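Residents' Forum > Buildings and Fittings > Clear rail on white panel: clip and end bracket

facilities_desk_2
Posted August 24, 2020

Colleagues are asked for their views on the clear plastic rails used on the white panels in the ground floor corridor at Welberg. The present arrangement is a transparent rail running horizontally, with a clear clip at the left end and a white bracket at the right. Several residents have reported that the rails are looking tired, and the house meeting has asked whether they should be replaced or cleaned and kept.

The proposal before us is to replace all 31 rails with the Promard pattern. The supplier has quoted a delivery time of 7 weeks. I should be grateful for comments before the order is placed.

northstair
I do not support replacement at this stage. The rails were put up in March of last year and the panels themselves are sound. A cloudy patch in the plastic is a matter of appearance only. Has anyone tried a plastic polish on one of them before we commit to the full number?

facilities_desk_2
Polish was tried on three rails outside the post room. Two improved to a fair standard. The third was scuffed on the inner face, where a cloth will not reach without taking the rail down.

Mezzanine80
With respect to the previous speaker, taking the rail down is not difficult. The end sits in the bracket and the clip at the other end can be eased off by hand. I have done this on the upper landing on two occasions and neither clip was damaged. I would ask that the matter of cost be looked at again before new stock is bought.

org_lettings
Quoting Mezzanine80: "the clip at the other end can be eased off by hand"

This has not been our experience in the Org building, where the same fittings were used. Our clips became brittle and 3 of them split on removal. Residents should not be encouraged to take the rails down themselves. Any such request should go through the maintenance book.

Mezzanine80
The Org corridor faces south and receives full sun for most of the day. I do not think the two cases can be compared.

org_lettings
That may be so. The advice regarding the maintenance book stands.

northstair
May I raise the question of the walls? Whatever is decided about the rails, the white surface behind them is marked and specked in places and ought to be wiped down at the same time. If it is left until after the new rails are fitted we shall be paying for the work twice. A damp cloth and a little washing-up liquid should be sufficient. Scouring pads must not be used on the panels.

facilities_desk_2
Agreed, and this will be added to the work order.

zoveck_tenant_rep
On behalf of the Zoveck side of the building I wish to record an objection to the Promard pattern. It is 80 millimetres deep and the corridor is already narrow at the lift. The present rail is slim and does not catch sleeves or bags. Our preference is to keep what we have and to order a small stock of spare clips and brackets.

northstair
I would second the suggestion of spare parts.

facilities_desk_2
Thank you for these replies. The order with Promard has been held. I have asked the supplier for a separate price for clips and end brackets, and the figures will be posted in this thread once received. In the meantime, anyone reporting a fault is asked to state which end of the rail is affected, as the clip and the bracket are ordered under different part numbers. Reports made so far without this detail will need to be sent in again.
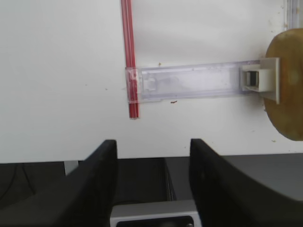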